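Asunto: Re: [manipulación] ¿Sirve ya la muñeca instrumentada para recoger una mesa?
De: Diệp Vũ
Fecha: 27 de septiembre de 2024

El grupo de Lagos escribió:
> Hemos leído el informe de Cirnent y la cifra nos parece optimista:
> 98 agarres correctos con piezas rígidas. ¿Qué pasa con objetos
> blandos o apilados? En Plavemness nos piden una fecha para
> recoger mesas sin operario y no sabemos qué contestar.
> Además, ¿seguís usando la óptica de gran angular en la muñeca?

Contesto por partes.

La cifra de 98 corresponde a bloques sueltos, con separación suficiente para que entren los dedos. Con material deformable el mismo controlador Sarken se queda en 57, y en 69 si se permite un segundo intento. No daría fecha a Plavemness con esos números. Para traslado de piezas rígidas entre dos puestos fijos, sí; para recoger una mesa cualquiera, todavía no.

Sobre la óptica: seguimos con ella. Se ven a la vez los dos dedos blancos, el mecanismo metálico con su engranaje y buena parte del tablero de madera con la tira negra perforada. El precio es la curvatura, que comprime todo lo que queda al fondo. Un bloque negro con borde blanco y, junto a él, un material blanco de superficie irregular dan una idea del problema: el primero ofrece aristas al estimador de pose y el segundo, casi ninguna. 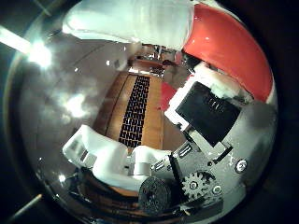 Pendiente antes de enero

1. Repetir la calibración con el modelo de ojo de pez completo. La corrección actual falla cerca del borde del círculo.
2. Enmascarar las luminarias. Los destellos intensos saturan la zona y el segmentador los toma por objetos claros.
3. Separar en el registro los fallos de percepción de los de agarre. Hoy van en la misma columna y la comparación con Cirnent no es limpia.
4. Añadir 3 texturas blandas al conjunto de ensayo. Acepto propuestas de Lagos, preferiblemente con el peso anotado.

Del punto 3 me encargo yo. Para el 1 necesito los parámetros intrínsecos que usáis vosotros; mandadlos a la lista, en texto plano, que el servidor rechaza los adjuntos.

Diệp Vũ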